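Small Gifts, Long Memories: How a Hardship Fund Is Paid For at Dremton College

Project report, second year, Education and Society
Submitted Jul 14, 2021

When I told my tutor, Cristóvão Cordeiro, that I wanted to write about where a college gets its gift money, he warned me that I would spend most of my time waiting for people to ring me back. He was right about that, but he was also very kind about it, and I should like to thank him at the start for reading two drafts that were a good deal longer than this one.

My question was a simple one. Dremton has a hardship fund, the Meireles Fund, which helps students with rent, travel and books when something goes wrong at home. I wanted to know who gives to it, and whether the people who give small sums do so for the same reasons as the people who give large ones.

How I went about it

I read the fund's yearly letters, which are kept in the library, and then wrote to former students through the alumni office. Nineteen of them agreed to talk to me by telephone. I also had a long and very cheerful afternoon with Qusai Obeidat, who has looked after the fund's paperwork since it was moved over from the Sallmont building and who remembers nearly every letter that came with a cheque.

What I found

In the last full year the fund took in £3632 from former students. Of this, £900 came from a single giver, a retired teacher in Umonville, and the rest arrived in much smaller amounts, many of them monthly. The fund paid out £3000 over the same year and carried the remainder forward, which Qusai told me is how they like to do it — February is always the hard month, and they want something in hand when it comes.

Nearly everyone I spoke to had either been helped by the fund or had shared a house with somebody who was. One woman said she had been lent the train fare home for a funeral and had never been asked for it back, so she now gives the same fare every spring.
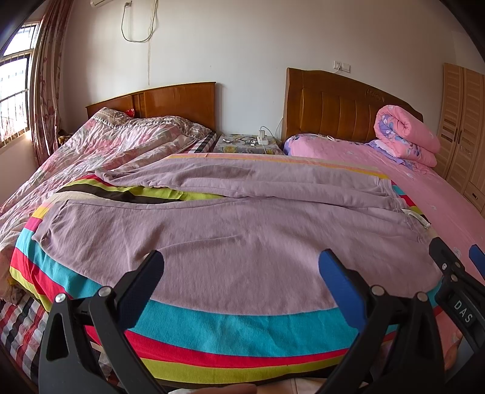
She was also the only person who had kept her original letter from the fund, and she read it to me over the telephone, all four lines of it. I had expected the larger givers to talk about the college's good name, and one or two did, but even they soon came round to a particular tutor or a particular bad winter.

What I would do differently

I only spoke to people who give. A fairer study would include those who were helped and have never given, and I did not find a polite way of asking. I would also start the telephone calls before Christmas, as several people answered after I had finished writing and their views are not included.

My notes from the calls, with names removed, are with the department office and can be read there on request.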